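Brumdale Community Hall
Kitchen and Hall Safety Checklist, with comments
Walk-through date: May 26, 2026

Hello again, hall users! The spring walk-through is done, and the building is in better shape than it was last fall. Comments are under each item, and anything marked FIX needs to be sorted out before the July potluck. 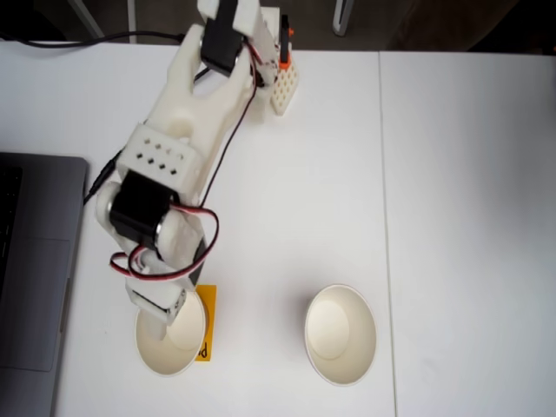
The order is the same as on the old sheet, starting at the front doors and ending at the back storage room, so you can follow it with the paper copy on the clipboard if you like.

ENTRANCE AND HALLWAY

1. Front doors open fully and latch without a shove
OK. The new closer is wonderful. It used to slam hard enough to rattle the coat hooks, and now you barely hear it.

2. Exit signs lit
OK at the front and side. FIX at the back, where the left half of the sign is dim. The spare bulbs are in the gray cabinet, second shelf.

3. Floor mats flat, no curled corners
FIX. The long mat by the side door has a corner that lifts. Tape won't hold on it (we tried that twice last winter), so let's replace the whole mat.

4. Posted capacity sign readable
OK. It says 200 and it's at eye level. Please keep flyers off it.

MAIN HALL

5. Clear path to both exits with tables set up
OK, and big thanks to whoever marked the floor for the dinner layout. It makes setup so much quicker! Keep chairs inside the marks, even for the crowded events.

6. Folding tables lock when opened
OK except one. The table with the green sticker has a leg brace that slips. It's leaning against the wall in the storage room, turned backward. Don't use it, please, even for coats.

7. Outlets and extension cords
Partly OK. All the outlet covers are on and none are cracked. FIX: the orange cord has a nick near the plug and has to go. The Endeck power strips passed, and I'd happily buy that kind again, as the switch has a cover and doesn't get kicked off.

8. Stage steps and handrail
OK. The rail is solid now. The edge strip on the bottom step is worn but still grips.

KITCHEN

9. Fire extinguisher charged, tagged, and reachable
OK. Needle in the green, pin in place. Somebody had hung aprons over it, and they are now on the hooks by the pantry.

10. Range hood filters
FIX. Greasy again. Soak them in the deep sink with hot water and dish soap for an hour and they come up beautifully.

11. Refrigerator temperature
OK. Reads 38 on the middle shelf. The Kubo fridge thermometer is easy to read from across the room, so do glance at it when you pass.

12. Electric kettle and coffee urn
OK. Cords are sound, lids fit. The urn takes 50 cups and should never be carried full. Fill it where it stands, using the pitcher.

13. First aid kit
FIX. Low on burn gel and medium bandages, and the tweezers are gone again. Everything else is there and in date.

BACK STORAGE ROOM

14. Nothing stacked within 18 inches of the ceiling
OK! First time ever. The shelves look terrific.

15. Cleaning supplies labeled and up high
OK. One spray bottle had no label, so I emptied it and threw it out. The Dravirix floor cleaner stays in its own jug, with the cap tight.

16. Ladder
OK. Feet are good, spreaders lock. It's rated for one person at a time, so please wait your turn at decorating.

STILL TO DO BEFORE JULY
Back exit sign bulb
Side door mat
Orange extension cord
Hood filters
First aid refills

If you take one of these on, put your initials next to it on the clipboard and date it when it's finished. The next full walk-through will be in the fall, after the furnace has been serviced.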